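Our Balloon Payload Report (Team Rumico)
Spring term project, written up 09/08/2022

So our question was pretty simple: how cold does it get inside a foam lunch box when you hang it under a weather balloon, and would a seedling survive the trip? We picked it in October, mostly because two of us had been reading up on how people send plants to orbit, and a balloon was the closest we were ever going to get to that on a budget of 500 dollars.

I was in charge of the box. Perihan Kırmızıgül did the electronics and the code, and she also came up with the name Rumico, which doesn't stand for anything. We built the whole thing in the back room at Yurt, where the science club meets.

The box

We started with a plain foam box and cut two holes in it, one for the antenna and one for the outside temperature probe. Inside there were 10 radish seedlings in damp cotton, a logger that took a reading every 25 seconds, and a tracker. My first lid was awful! It fit fine on the bench and then popped off the moment I shook it, so I glued on a foam lip and taped the seam twice. After that I threw the box down the stairs a few times and it stayed shut (the stairs test is not in the rubric but I think it should be).

Perihan had a harder time. The logger kept restarting whenever the tracker sent a message, and we lost most of a week to that. The two of them were sharing one battery pack. We gave the logger its own pack and the restarts quit.

Flight day

We let go from the soccer field at Tasis a little after breakfast. The wind was lighter than the forecast said, and the balloon went almost straight up for a while, then slid off east. The tracker went quiet when it got high, like we expected, and came back on the way down. That was a long wait in the car, let me tell you. It landed in a hay field outside Patasley, 91 minutes after launch, and the farmer let us walk in and get it.

What we found

The outside probe quit partway up, so I can't give a good number for the outside air. The inside one worked the whole way. The box got down to freezing near the top and stayed there for a short stretch, then warmed up quickly once it was falling. Most of the seedlings were limp when we opened the lid. Four of them perked up after two days on the windowsill and kept growing, and the rest didn't make it.

I don't think we can say the cold did it. The landing was rough and the cotton had slid to one side, so some of the roots were just hanging in the air. We should have had a second set on the ground in the same kind of box, and our teacher was right to take points off for that.

If we fly again I want a clamp for the cotton, a better outside probe, and strawberry plants in place of radishes.

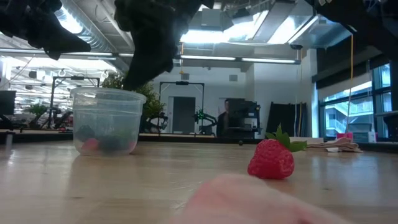
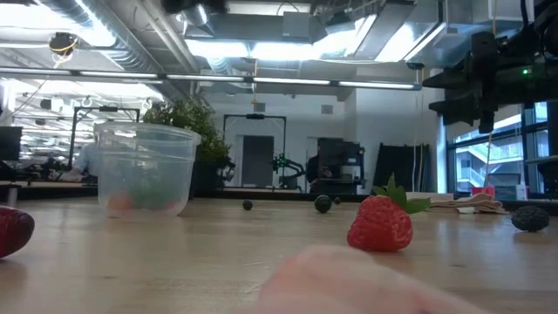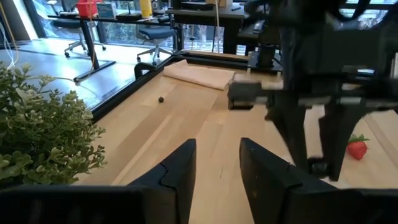 The wooden tabletop, three views.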